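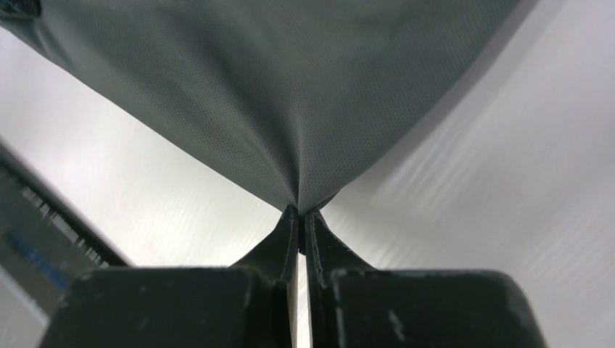 Wrist camera, left arm, gray mesh fabric held at one point between the fingertips.

From: Damian Dudek
To: Vunum users list
Date: Friday, February 18, 2022
Subject: Re: [vunum-users] Fabric released mid-lift, gripper reports "holding"

Hi Jolanta, hi all,

I am so glad you posted this, because we have been chasing the same fault and I had half convinced myself it was only us. I'll put your message in here in full for the people who joined the list this week, then my answers underneath. It got long. Sorry! There is good stuff in it though.

On Wednesday Jolanta Tomaszewski wrote:

> Hello everyone,
>
> Question about the hold signal on the Stavo fingers. We run a folding
> cell with two arms, sports shirts mostly, some towels. For a while now
> we get drops during the lift. The left arm pinches the cloth, goes up,
> and somewhere on the way the cloth is gone. The annoying part is that
> the controller still says "holding" and the second arm comes in to take
> the other corner of a shirt that is lying on the table.
>
> Last week the second arm came in low for a shirt that had landed
> across its own base guard, and pushed the guard hard enough to bend the
> bracket. No one was inside the fence. But the program was perfectly
> happy the whole time and that bothers me more than the bracket.
>
> Things I have tried:
>
> - more closing force (helps on towels, no change on shirts)
> - slower lift (fewer drops, cycle time is terrible)
> - cleaning the fingertips with alcohol
> - swapping left and right finger sets
>
> It only happens on the thin knitted stuff with the little holes. Does
> anybody use a different threshold for "holding" on thin fabric? Or is
> the signal simply not meant for this?
>
> Thanks,
> Jolanta

OK. Short version for people in a hurry: the signal is not meant for this, the threshold can't save you, and there is a cheap check with the wrist camera that catches nearly all of it. Please also put a real stop between the two arms, whatever you do about the signal. More on that at the end.

Long version.

What "holding" means on these fingers

I went through the controller notes with Ragnvald Moen, who did our cell integration, and the logic is very simple. The controller closes until the motor current goes over a limit, then looks at the opening. If the opening is bigger than the "empty" value, you get "holding." If it's equal or smaller, you get "closed empty." That's all of it. On a towel there is plenty of thickness and it works beautifully. On one layer of thin mesh, the difference between cloth and no cloth is down in the same range as the play in the finger mounts. So you aren't really measuring the fabric any more, you are measuring how the fingers happened to seat that time.

And then the second thing, which took us much longer to find. The comparison is made once, at the end of the close move. After that the bit is latched until the next open command! We had all been reading it as a live signal. Our lift routine checked it on the way up, three times, very proud of ourselves, and three times it was reading the same old answer. Bogdan Mazurek found it by closing the gripper on a scrap, pulling the scrap out by hand (arm powered down to hold, gripper only, before anybody writes to me) and watching the bit stay high. We all stood there and laughed, and then we stopped laughing and went to look at every other place in the program where we trusted it.

So Jolanta, that would explain your second arm. It had no way of knowing.

Why mesh and not the towels

When the fingers come together on a flat piece of mesh, the cloth gathers up into a little cone and all the creases run in to the tips. If you look at the wrist picture at the top, it's a lovely clean pinch, the folds all meet at one point and the tips are pressed close together. You'd be happy with that on any program. But there is very little material between the tips, and whatever load comes on the cloth during the lift goes through that one small spot. Give it a jerk at the start of the move and the gather walks out of the tips a bit at a time.

More force didn't help us either, same as you. Our theory is that the tips already meet each other at the sides of the gather, so the extra force goes finger to finger and the cloth never feels it. I can't prove that. Ksawery Wróbel thinks it is mostly tip wear, and our fingers have certainly been used, they are a bit scuffed. We fitted a fresh set for a day and the drops went down but didn't go away, so I'd say both of us get to be a little bit right.

What we logged

I ran a proper batch last week because I wanted something better than a feeling. 857 lifts, all single-layer mesh, same program, same speed, wrist camera recording the whole time. 22 of them dropped. In every one of the 22 the controller said "holding" from the end of the close move until the release at the other side. Not one was flagged. If your shirts behave like ours, that's easily enough to keep a person walking to the cell all afternoon.

Going through the recordings was the fun part. The drops fell into a few kinds:

Slow creep. Most of them. The gather gets thinner between the tips over the first part of the lift, and you can watch it go if you step through. Then it lets go all at once.

Bad start. The fingers close on too little cloth, just the top of a wrinkle. You can see it in the very first picture after closing, before the arm has moved at all. These are the ones that made me want to jump up and down, because they are free to catch.

Snag. The far end of the shirt catches on something and the cloth is pulled out. We had a few of these, all on the same table clamp. Clamp has been moved.

The camera check

Since the camera is already on the wrist and the fingertips are always in the same place in view, you don't need anything fancy. No training, no model, none of that. We look at a small window just above the tips. Our table is bright and our mesh is gray, so cloth there is darker than the table, and if the window goes pale, there's no cloth. We check it right after closing, again a hand's width up, and then continuously during the carry at whatever rate the camera gives us.

A few things we learned the hard way:

- Put the window close to the tips, but not on them. The fingers are black and they will fool you every time.
- Keep the other arm's hardware out of the window. Anything dark that comes in from the side counts as cloth if you let it.
- Check for texture as well as brightness if you can. The hole pattern in the mesh is wonderful for this, it's a very regular grid and a shadow doesn't have it. Motion blur kills it during the fast part of the move, so we only use texture when the arm is still.
- White shirts on a white table: brightness is useless. We have a dark mat for those. Bogdan wants to do it all with texture. He may well win that one.
- Fixed exposure! Auto exposure ate two days of my life.

With the check in place I ran the same fabric again and it caught all of the slow creep and all of the bad starts. One snag got past it, a shirt that had been pulled half out and was still filling the window. So it's a good check and I wouldn't hang anybody's safety on it.

Which brings me to your bracket

Please treat that one as the main event, even though the fence did its job. A wrong "holding" bit should cost you a shirt. It shouldn't be able to send an arm into a guard. What we did at Drusitz, after Ragnvald had a quiet word with me:

1. The second arm doesn't enter the shared area on the hold bit alone any more. It needs the hold bit and a fresh camera result.
2. The low approach is height limited. If the corner isn't where a hanging shirt would put it, the arm backs out and the cell stops. It doesn't go looking.
3. Contact force limit on the second arm turned down for the approach. Ours was still at the value from commissioning, which was set for a totally different tool.
4. After a drop, the cell stays stopped until a person has looked in and reset it from outside the fence. We used to have an automatic retry. It was great for the cycle numbers and I don't miss it.

None of this goes anywhere near the safety controller, by the way. The fence, the gate switch and the stops are exactly as they were and nothing in my script can talk to them. If you copy any of this, please keep it that way, and if your gate logic uses the hold bit for anything at all, go and look at it today. I mean that kindly. We found one spot in ours, a lamp on the gate that went green when both arms were "holding." It didn't unlock anything, but people had learned to read it as "fine to open." The lamp is disconnected now.

Questions for the list

Does anyone know whether the newer Stavo firmware refreshes the bit while the gripper is closed? Ours is the one it shipped with and I'm a bit nervous about updating in the middle of a run.

Has anyone tried the soft tips from Kurek on thin knits? I have a set coming and will report back. Bigger contact patch, so in theory the gather should sit better, but I worry they'll pick up two layers when we only want one.

And is anyone logging drops by finger age? We count closes, and our current set was at 2,000 when I started the batch, which sounds like nothing, but I have no idea what is normal for this material.

Jolanta, if you can pull the wrist recordings from the day of the bracket I would love to see them, especially the first second after closing. My bet is a bad start. And if you want the script, write to me off list and I'll send it, it's short and ugly and has my comments in Polish, which for you at least won't be a problem.

Ksawery asks me to add that he still thinks it's the tips.

Best,
Damian

--
Damian Dudek
Folding cell, Drusitz

You are receiving this because you are subscribed to vunum-users. Replies go to the whole list. Please trim quoted text when you answer.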